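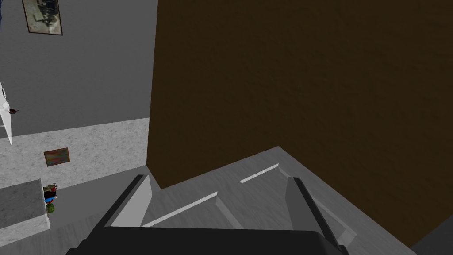 The door people

Home robots, built in a shed. Well, a shared workshop in Plarcombe, four benches and a kettle. I went up for one day and stayed two, because of a door.

Gristia is what they call the robot. It has two arms, two parallel grippers, and a body that still goes home in pieces when somebody needs the bench. Hjørdis Eide started it at her kitchen table and moved it when the table gave up. She does the mechanical side. Alper Taşdemir writes the code, mostly at night. Şükran Özkan built the simulated apartment, and that's where the robot has spent nearly all its life so far.

They want it to open doors. Push a door, go through, don't wreck the door. Sounds like nothing. It has eaten most of a year.

"People ask me about laundry," Eide says. She's filing a bracket while we talk, doesn't look up. "I say fine, where's the laundry. In a room. OK, so first the room."

The real arms are on the bench behind her, one with its cover off. The other has a finger missing, waiting on a part from Allard, the machine shop two streets over that cuts metal for half the members here. So most of what I see is on Özkan's monitor. Doors from above, doors from the side, gripper fingers in the bottom of the picture, always open, always about to do something.

Fake rooms, real bruises

Özkan made the apartment in July, during the heat, with the roller shutter up and a fan on the computer. Speckled floor, gray walls, pictures hung here and there. She likes the pictures. Taşdemir thinks they're a waste of an afternoon, and said so twice while I was in the room.

She let him finish. Then she explained that a bare room teaches the robot to expect a bare room. Her own place has stuff everywhere. So does his, she added.

The camera rides just behind the gripper, so what the robot gets is a close view of whatever the hand is near, and it is a strange way to look at a home. A door panel fills up half the view. You lose track of which way is up. I kept tilting my head, and Eide laughed at me and said everyone does that the first week.

Doors turn out to be hard for boring reasons. The panels have molding, and molding has edges, and an edge can look like the end of the door if you're only seeing a piece of it. The early code took every bright line for the way out. The arm would set off toward some bevel in the middle of the slab, very sure of itself. Taşdemir has a folder of these runs. He counts, it's his thing: 653 attempts logged since they began keeping proper records, and he's written a comment next to each one. Most of the comments can't be printed here.

One just says "why."
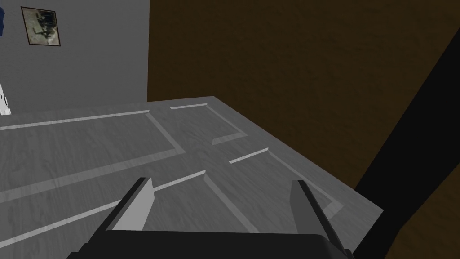 What it cost, and who paid

Nobody's rich in this story. The group has put in 400 dollars each beyond their workshop dues, plus whatever they were too embarassed to write down. The motors are secondhand. The bench supply came out of a school clearance. The dark gray fingers are the third set, redrawn by Eide after the first were too thick and the second bent.

The money bit matters because it's why there's a simulator at all. Break a finger on the bench and you wait on Allard. Break one on the screen and you press a key. Özkan can run a batch over lunch, come back, see what's fallen over.

The trouble is the gap between the two. A simulated hinge is as smooth as she says it is. The workshop's own door, the one out to the yard, sticks in damp weather and has to be lifted a little and shoved with a hip. She's been trying to model that for nine days. She showed me the number she keeps changing. It's a friction value, it's 51 lines down in a settings file, and it has its own sticky note on the monitor.

"Yüksel says just plane the door," she says. Yüksel runs the woodwork bench and is tired of hearing about it.

They haven't planed the door.

Two hands are worse

One arm was supposed to be the hard part. Then they added the second.

With one gripper, the job is simple enough to say out loud: reach, touch, push. With two, each arm has to know where the other one is, and where the body is, and what the body's doing when both arms are stretched out ahead of it. Double doors were Taşdemir's idea. He wanted a test where the hands had to work on different things. He got one.

Eyerusalem Woldemariam came in at this point. She fixes elevators for a living and joined the workshop to build a canoe, which is still up in the rafters, half a canoe. She watched the screen over his shoulder one evening and asked why the robot was shoving so close to the hinge. Long silence. It was a good question. A door pushed near the hinge takes far more effort than one pushed near the handle, any kid knows it, and the code didn't.

She's been on the project ever since. Tuesdays mainly. Canoe's not moving.

I liked watching the four of them argue, I should say that. They don't do it politely. Eide wants the arms slower. Taşdemir says any slower and you could grow a door in the time. Woldemariam wants the thing to stop dead when it feels a push back, like an elevator door does, and wait. Özkan wants everyone to stop touching her settings file.

They ran the double doors again while I was there, several goes, different starting positions. Most of the views are hard to read if you aren't used to them. The wide one is easier, since it looks out over the robot's own body and you get some idea of what's hand and what's house.
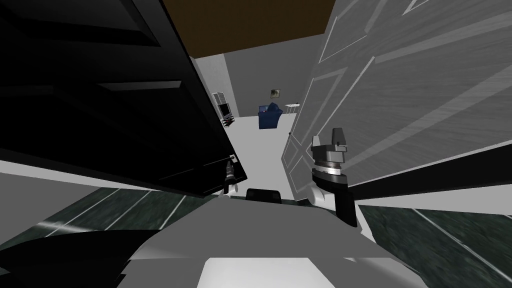 Between the double doors in the simulated apartment, with the right gripper up against the gray one and the blue armchair in the room beyond.

I asked what happens once it's through. There's a chair in there, a little white table, shelves. Somebody could sit down.

Eide said ask again in the spring. Taşdemir said the shelves, he wants to do something with the shelves. Özkan had already gone back to her friction number and didn't answer.

The real body needs its base first anyway. The current one is plywood, on casters that came off a hospital cart, and it rolls backward when both arms push. Newton's fault, says Eide. She's drawn a heavier one with locking wheels, and the drawing is taped to the fridge with a list of what's still to buy. A lot of the list is bolts.

Second evening, late, I helped carry the arms to the cage where they get locked up. They're heavier than they look. You hold them under the elbow, not by the wrist, and I got told that three times before we'd crossed the floor. The yard door stuck on the way out. Woldemariam gave it a hip.

The workshop in Plarcombe opens to visitors on Thursday evenings. Ring the bell twice, the first one doesn't always work. The robot may or may not be in one peice.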